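Notebook, small cell group, Valatberg site
May 13, 2022

Continued from the page before. The Traketti trial is now in its second part, the cabinet door task. I write this while I still remember it, because the log file has the numbers but not what people said at the table.

Yesterday evening I went once more through the list of work which the people at the return bench do by hand. A cabinet comes back, somebody opens the door, looks at the hinges, closes the door, opens it again, writes a line. On a full day it is about 200 times the same move of the wrist. The bench people did not complain about the looking. They complained about the wrist, and about the writing with gloves on. So the plan is still that the arm takes the door and the person keeps the looking.

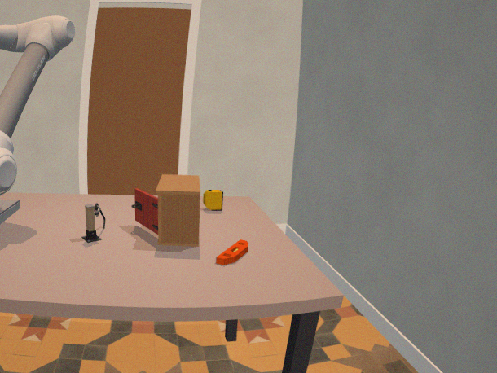 I had a long talk with the two colleagues who will change over first. They are afraid of one thing mostly, that they will stand beside the arm and wait for it. I understand this. In the Zollcombe building they had it so in the first months: the person became a kind of guard for the machine, and the day was longer than before. We agreed that the person at the bench decides when the next unit starts, with the foot switch, and that the arm never calls for the next one by itself. This must go into the cell program before June. I wrote it on the board also.

Second point from the talk. They want to know what the arm is going to do before it does it. In simulation I always see the plan on my other screen, so I forgot that they will not have it. A small display at the bench costs little. To ask Carnegie if they have one left over from the old line.

Run 2403 is with the red piece and the brown box. Run 2732 is with the cabinet. Same table, same tape measure and level left on it, because on the real benches the tools also stay where people put them. One colleague asked if we should clean the table in the model. I say no. If the planner needs a clean table, then we give the people a new job, cleaning for the robot, and we did not promise them this.
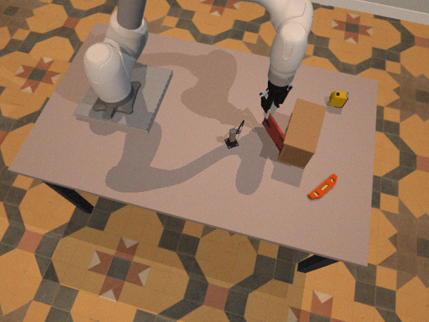

Run 2403. Gripper at the upper end of the red piece, box to the right.

Notes for 2403: I would like a slower last part of the approach. For me on the screen the speed looks normal, but a person who sits beside it has another feeling. The bench people should choose this value when they have the real arm in front of them. I put it as a parameter and not in the code, with a low start value.

The shift lead asked who will be responsible for the inspection line on the form when the arm moves the door. I answered that it is still the person, the name on the form is of a person. But then this person must be able to stop and take the door in the own hand at any moment, without a restart which takes long. With the restart we have now, people will not stop the arm even when they should. I think this is the most important thing I learned this week, more than the grasp settings. 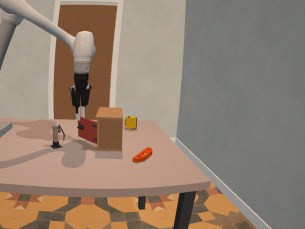
Run 2732. Fingertips close together, just behind the upper edge of the open door.

For 2732 I want to repeat with the door less open at the start, and with the cabinet turned a little. On the bench it never stands the same way.

To do:
Foot switch logic, start by person only.
Restart after stop, make it short - ask the Zollcombe people how they did it.
Approach speed as parameter, written on the bench sheet in normal words.
Display question to Carnegie.
Training hours: still planned outside of the shift. I do not agree with this, raise it again in June.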